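Ticket 3961
Subject: Credits from earlier study not shown in my online degree plan
Opened by: Stefaniia Fedoruk
Queue: Part-time and Online Degrees, Plullthorpe College
Opened: 2021-10-13
Status: Closed

Stefaniia Fedoruk wrote:

Good morning. I am a student in the second year of the online degree in Applied Humanities. Before I came to Plullthorpe I studied for one year at the Zarska Institute, and my credits from there were accepted when I enrolled. I have the letter of acceptance. In my degree plan the credits were visible during all of the summer. Now the line "Earlier study" is empty and the plan tells me that I cannot register for the module Writing for Public Life, as I have not met the entry condition.

I have tried the following. I logged out and logged in again. I used a different browser. I opened the plan on my telephone. The result is the same in each case. Registration for this module closes in November and I would like to have it solved before then.

Raghda Nimri (Student Systems) wrote:

Dear Stefaniia, thank you for the clear message. I can see the acceptance letter in your file, so your credits are not lost. The degree plan takes them from another place, the Chisholm records system, and there the entry has no module level. I am asking the records office to look at it. Please do not send a new application for credit, it would make a second entry.

Stefaniia Fedoruk wrote:

Thank you. I have not sent any application. May I ask one more thing? The page of the plan shows 13 credits less than my letter, also for the modules which I finished here. Is it the same problem?

Raghda Nimri wrote:

It is a different one. Your module Objects and Hands was marked late, and the mark was waiting for a second reader. Eilidh Dalgleish has now released it. The module page was also updated, and you can check there that your status is "Passed".
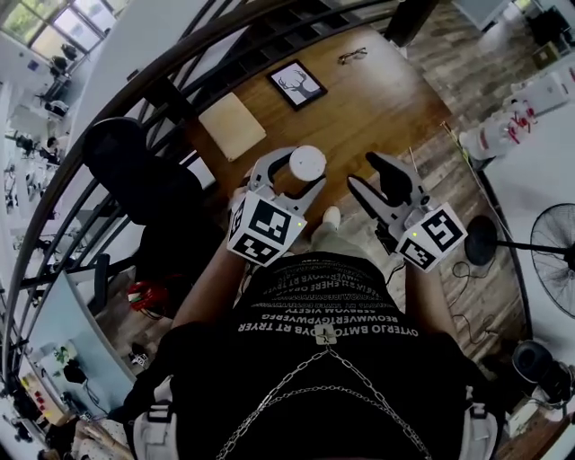

Steps taken by the records office (Timothée Langlois)

1. Compared the letter with the entry in Chisholm. The number of credits is correct. The field for the level was blank.

2. Filled in the level by hand and saved. The degree plan did not change.

3. Looked in the log of the nightly transfer. The transfer stops after 1000 rows and this student is further down in the list. The limit was set when the online degree was small.

4. Asked Ailsa MacLeish to raise the limit and to start the transfer again. Done the same afternoon. It ran for nearly four hours.

5. Opened the plan as a test student and then as Stefaniia. The line "Earlier study" is filled in both.

Stefaniia Fedoruk wrote:

I confirm that I see the credits and that I could register for the module. The total is now the same as in my letter. Only the name of my former institute is written "Zarksa". It is not urgent.

Timothée Langlois wrote:

Corrected, with my apologies. The new spelling will be visible after the next transfer. I am closing the ticket. If the line becomes empty again, please reply to this message and it will open by itself.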